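Godoy padlock cell: progress report to the Cetevano small grants office, 6th September

Hi all,

You asked for a plain account of how the cell is getting on, so I'm going to write this the way I'd tell it over coffee (minus the hand waving). Short version: the setup is mostly behind us, upkeep takes more of my time than I budgeted for, and I'm happy with where we are!

When I last wrote, both arms were up at Hulletthorpe but I was still fighting the zero positions. Every time I powered the cell down I'd come back to fingers that closed a hair off center, and with something as small as a padlock a hair is plenty. I ended up redoing the whole homing routine, first one arm and then the other, and then writing it out on a card so I'd quit skipping the step where you open the fingers all the way before you zero them. I kept skipping it. The card helps.

Next came the cables. The wrist is where everything bends, and I'd routed things too tight the first time around, so one arm would drop out whenever it reached across. I pulled it apart, gave it more slack, tied it down again and ran it overnight. It has dropped out once since then, and that one was a connector I hadn't pushed all the way home. My fault.

We're at 341 logged grasps on the Driseck routine now. I stop every 30 to wipe the finger pads and check the screws, and I went back to the homing card 19 times in that stretch, mostly early on. Padlocks are a pain to hold, by the way. The body is rounded and slick and wants to roll, and if the arm takes it too low, the shackle end swings around on you.

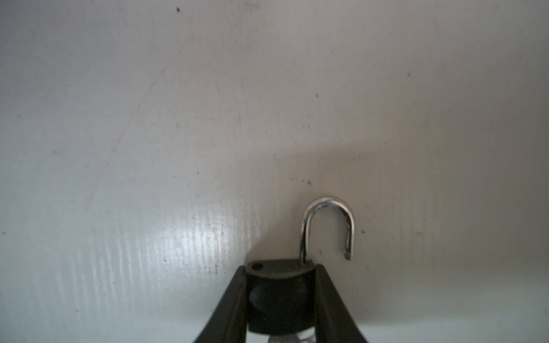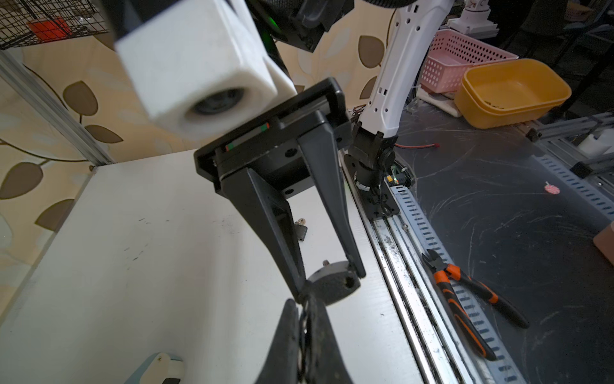 Both are wrist views with the fingers closed on what they're holding. The open shackle shows up nicely in the first one, and so does the dirt on the pale surface behind it, which is my cue to clean more often. Glare is my other headache with that surface. I'm trying the lights at a lower angle this month and I'll tell you how it goes.

Does the cell have to be homed again every time the finger pads are changed?
It has to be done for the arm that got the new pads, and the other arm can be left alone. New pads change where the fingers meet, so the old zero is no good. Plan on one homing run and a few practice grasps before logging anything.

Money: I've spent what I said I would on pads and connectors, and I'm under on cable. I'd like to move the leftover cable money to a second set of fingers, if that's OK with you. Swapping a complete set is so much quicker than peeling pads off and gluing new ones on while the arm sits there, and I could do the gluing at my bench in the evening.

Still on my list for September: a proper log sheet for repairs (right now it's a notebook and my memory), a spare wrist cable made up to length, and another 100 grasps with the new lighting. I also want to retighten the rail bolts, and I'd rather do that before the next long run than in the middle of it.

Let me know about the cable money when you get a chance. I'll hold off ordering until I hear from you.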